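Moving the mail off the old box

Finally did it. Mail is off Pusard and onto the new machine, which is called Kivi because I was hungry when the installer asked for a hostname.

Background for anyone who hasn't been reading along. Pusard has sat under the stairs for years doing mail, a wiki no one edits and backups for Gudrun's laptop. Fans going like a hair dryer. In May it started dropping off the network overnight and I'd have to crawl in there and hold the power button. Enough.

What I had: the new box, one decent drive, one dodgy drive, a USB stick that may or may not have had Debian on it. It had Debian on it. An old one. Downloaded it again.

Install was fine. Partitioning was not fine. I wanted mail on its own volume and gave it 16 gigs, then remembered Gudrun Lammers has never deleted an attachment in her life. Started over and gave it 85. Should of checked first.

Copying the mail

rsync over the local network, nothing clever. Stopped the mail server on the old box, ran it, started it on the new one. Logged in and every folder was empty. Bit of a panic there. Permissions – my user on Pusard was 1,000 and the mail user on Kivi had a completely different number, so the server couldn't read a thing. One chown and it all came back.

Then the queue. I'd forgotten to look at it before shutting the old one off. 2,728 messages sitting in there, nearly all of them cron complaining to root about a backup script I deleted ages ago. Went through the first couple of screens by eye, found one real message (a dentist reminder, sorry Gudrun), forwarded it and flushed the rest. Felt great.

Certificates

Took longer then everything else put together. The renewal script wanted port 80, port 80 was still pointed at Pusard, and the router page kept logging me out before I could save. Did it from my phone in the end. Don't know why that worked and I'm not going to ask.

Still to do:

- spam filter, it's catching nothing at the moment
- move the wiki, or just print the three good pages and kill it
- proper backups to Endia, the little box at Gudrun's place
- label the cables this time
- wipe the old drives before they go to the recycling depot

If your mail to me bounced last night, send it again please. Anything after 9 pm should be OK. Comments are back on too, I think. Someone try one.
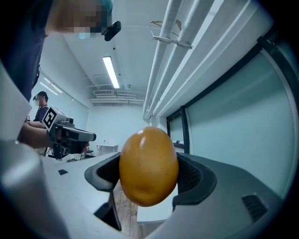 Older posts

Hemeo, or why I gave up on writing my own feed reader
Replacing a fan with the wrong fan
Dark colours in the terminal, again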